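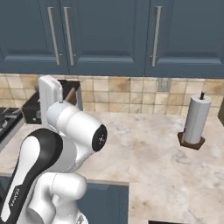
Figure 4. The arm at the counter in the simulated kitchen, gripper raised in front of the dark appliance by the back wall.

4. Setting up the planning scene

By now you should have Prilero installed and the kitchen loading without red text in the log. If you still get red text, go back to section 3, because nothing in this section will work on top of a half-loaded kitchen. I've tried. It wastes an afternoon.

What we're doing in this part is giving the planner its own copy of the kitchen. The simulator knows where the cabinets and the counter are, but the planner (I use Lacerda, and so does the rest of this guide) knows only what you hand it. If you forget the upper cabinets, it'll happily swing an elbow straight through those blue doors and report success. The simulator will disagree, loudly.

4.1 Load the fixed stuff

1. Start Prilero with the kitchen layout and leave it paused. The pause button is the one on the left of the toolbar — the other one that looks like it resets the scene, and you'll lose your camera view.

2. Open the Scene panel and pick Export Collision. Choose "static only" for now.

3. Save the file in your project folder as kitchen_static. You can call it something else, but then you'll have to change the name in the launch file too, and I always forget.

4. Start Lacerda and load that file from the Obstacles tab. Gray shapes should show up in the preview.

5. Compare the preview with the simulator window. I go from the top down: upper cabinets, back wall, countertop, lower cabinets. The countertop turns an L-shaped corner in this layout, so look for both legs of the L. If you see one big slab filling in the corner, your export used a convex hull. Go back to step 2 and switch the shape type to "split".

Note: handles. The upper cabinets have long vertical bar handles that stand off from the doors, and the default export throws them away as "small detail". Turn on Keep Thin Parts before you export. Your file gets bigger and planning gets a bit slower, and it's still worth it, because a raised gripper works pretty close to that height.

4.2 Add the loose stuff

Things sitting on the counter are handled separately so you can move them between runs without exporting the whole kitchen again.

1. In Prilero, select the paper towel holder and choose Track Object.

2. Do the same for the utensil with the wooden handle, the one poking out of the dark appliance.

3. In Lacerda, open Tracked and check that both names are listed. If the list is empty, press Refresh. If it's still empty, the bridge isn't running (see 4.5).

4. Give the paper towel holder a simple cylinder and a box for its base. Please don't use the full mesh! The roll is tall and smooth, the mesh buys you nothing, and collision checks crawl.

5. Give the utensil a capsule along the handle. The handle points up and out at an angle, so rotate the capsule to match it. Left upright, it blocks a chunk of free space and misses part of the real handle.

Caution: Don't add the dark appliance as a solid box. It has an open front, and a solid box closes that off, so every plan that reaches inside will fail with "goal in collision". Build it out of separate walls, or use the "split" export from 4.1.

4.3 Set the margins

Lacerda keeps a safety gap between the arm and everything else. You get one number for the arm links and one for the gripper, and they live in the Margins tab.

1. Set the arm margin to 9 millimeters.

2. Set the gripper margin to 2 millimeters.

3. Click Apply. The numbers turn from orange to black when they've been accepted.

I used to run the same margin everywhere, which felt safer. Then the gripper couldn't get near anything and I spent a Friday blaming the inverse kinematics. Keep the gripper number small and let the arm have the generous one.

4.4 Save a raised pose

You want a named starting pose before you ask for any real motion. I like one with the gripper upright and near the appliance, similar to Figure 4, so the reach that follows is short.

1. Drag the arm in the preview until the gripper is vertical. Use the wrist sliders for the last bit — dragging gets twitchy up there.

2. Check the elbow from the side view. You want clear space between the arm and the underside of the upper cabinets.

3. Press Check Pose. A green bar means no contact. A red bar names the two parts that are touching, and clicking the name zooms to the spot.

4. Save the pose as "raised".

5. Plan from "home" to "raised" with the time limit at 330 milliseconds. If it times out, try again before you change anything, as the planner is random and one bad roll doesn't mean much. Two timeouts in a row and I go looking for a bad obstacle.

6. Play the path in the preview first. Then unpause Prilero and send it.

Caution: The preview shows the path with perfect tracking. The simulator runs a controller, and the controller can lag on fast moves. For the first run, drop the speed slider to its lowest mark.

4.5 When it goes wrong

The arm starts red before you plan anything. The base is usually overlapping the floor or the lower cabinet in the planner's copy. Open Allowed Contacts and let the base touch whatever it's mounted on. Never add the forearm or the gripper to that list just to make the red go away.

Tracked objects don't update. The bridge is a separate program called Duvside, and it doesn't start by itself. Run it after Prilero and before Lacerda. If you get the order wrong, close all of them and start over.

Everything is shifted sideways. Prilero and Lacerda are using different origins. Pick the robot base as the origin in both, then export again. Don't try to fix it by typing in offsets. You'll forget they're there, and so will whoever opens the project next.

The preview is right but the simulator hits a handle. Keep Thin Parts was off. Go back to the note in 4.1, re-export, and reload the Obstacles tab.

Once "home" to "raised" runs cleanly in the simulator, save the project and go on to section 5, where we set up the Gallholm perception node and stop typing object poses in by hand.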